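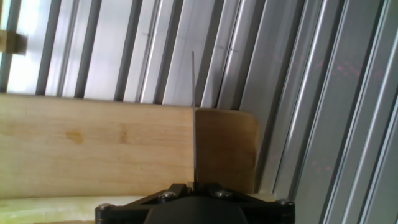 A reader wrote in last week to say that butt joints are a waste of good timber, that they always open up by February, and that anyone with a free afternoon should learn to cut a housing instead. Fair enough! I have had a few open up on me over the years, usually the ones I glued in a hurry before tea. But I still think there's a lot of pleasure and a lot of use in putting two plain ends of wood together, especially when they're two different woods, and I've been doing a great deal of it lately with whatever comes out of the offcuts bin.

Light next to dark is my favourite. A long pale board with a bit of wavy grain, up against a shorter block in a warm honey-brown – it looks good before you've done a thing to it. You don't need matching pieces for a shelf edging, a bread board, a row of coat pegs or the top of a small stool. You need pieces that meet nicely, and that's mostly down to preparation.

Sorting the offcuts

I go through the bin twice a year and keep far too much. My rule (broken constantly) is that anything shorter than my hand goes in the kindling sack unless it's a lovely colour. Long pieces stand upright against the wall with a loop of old webbing round them so they can't slide. Short blocks go flat in a drawer, end grain facing out, so I can see what I've got without tipping the whole lot on the floor.

Bring the pieces indoors well before you plan to use them. My shed is damp from autumn onwards and wood that comes straight from there will shrink a little once it's near a radiator. Two weeks on top of the kitchen cupboards is what I allow, longer for anything thick. If one piece has lived in the house and the other hasn't, wait for the slow one.

If you're buying, it's worth asking for the short end bin. Lacson, my nearest timber yard, sells softwood in 3000 mm lengths and will cut to size while you wait, and the leftovers sit in a crate by the door for next to nothing. I came home with a beautiful piece of something brown, 700 mm long, and I still don't know what it is. It planes like butter.

Knots and stains

Please don't throw a board out for a knot! A small tight one is part of the charm. Press it hard with your thumb, and if it moves, run a drop of thin glue round the edge and leave it overnight. Amber-coloured marks on pale wood may be knot, resin or just something spilt, and it isn't always easy to tell by looking. Rub the spot with a rag and a little white spirit. Resin goes tacky and comes away on the cloth, a surface stain gets fainter, and a real knot stays exactly as it was.

Try to keep knots well away from the end you're going to join. The grain swirls round them and the saw wanders, and then you spend an age trying to get the end square again.

Getting the ends to meet

Cut both pieces a touch long and mark all the way round with a knife. A pencil line is too fat for this job. Saw on the waste side, then take the end back to the line with a block plane, working from both edges towards the middle so the far corner doesn't break off. If you haven't got a plane, stick a sheet of abrasive to a flat board, hold the piece upright against a square block and push it back and forth. It's slow but it does work, and I did it that way for years.

Then the bit I like best. Lay the two pieces on something flat, push them together and hold them up to a window. Any light coming through tells you where it's high. Take a shaving off, try again. Do check from the top and from the front, because an end can be square one way and leaning the other. I once had a gap of 2 mm at the back of a shelf that looked perfect from where I was standing, and I only found it when a teaspoon handle went in.

Put a pencil tick across the seam when you're happy, so that you glue the same faces together in the same order. With several pieces, use one tick, then two ticks, then three. It saves so much muddle.

Sticking them

End grain drinks glue. Brush a thin coat on both ends, let it soak in for a few minutes, then put on a second coat and bring the pieces together. I use Floleck wood glue, the slow sort, which leaves time for shuffling. A long board glued only at its end will snap off if you lean on it, so for anything that takes weight I add two dowels or screw a batten underneath. For a strip of edging or a decorative panel on a backing board, glue alone has been fine for me.

Put baking parchment under the seam before you clamp. I learnt this on a workbench that still has part of a picture frame attached to it.

Wipe the squeeze-out with a barely damp cloth, or leave it until it's rubbery and lift it off with an old chisel. The second way is much cleaner on pale wood, where smeared glue shows up as a blotch the moment you put oil on it.

Edges and finish

A softly rounded corner feels so much nicer than a sharp one. Draw round a coin, take the worst off with a file and finish with abrasive wrapped round a cork. When sanding across a seam between light and dark wood, go with the grain and clean up often, as the dark dust gets rubbed into the pale side and turns it grubby. I vacuum between grits and finish at 400, which gives a gentle sheen on the brown pieces even before any wax.

For wax I've gone through most of a tin of Asik clear. Thin coats, plenty of rubbing. Pine-like woods go a bit yellower as they age and the difference in colour may soften over time, so if you love a strong contrast choose a darker partner than you think you need. Try both on a scrap first.

Next on my bench is a set of hooks for the hall at Clemer Cottage, made from the striped bits left over from the last job. I'll write up the spacing when I've decided on it.

Workshop > Wood > Using up offcuts

We use cookies to remember your settings on this site. Accept | Manage

Contact | Copyright, all rights reserved | Back to top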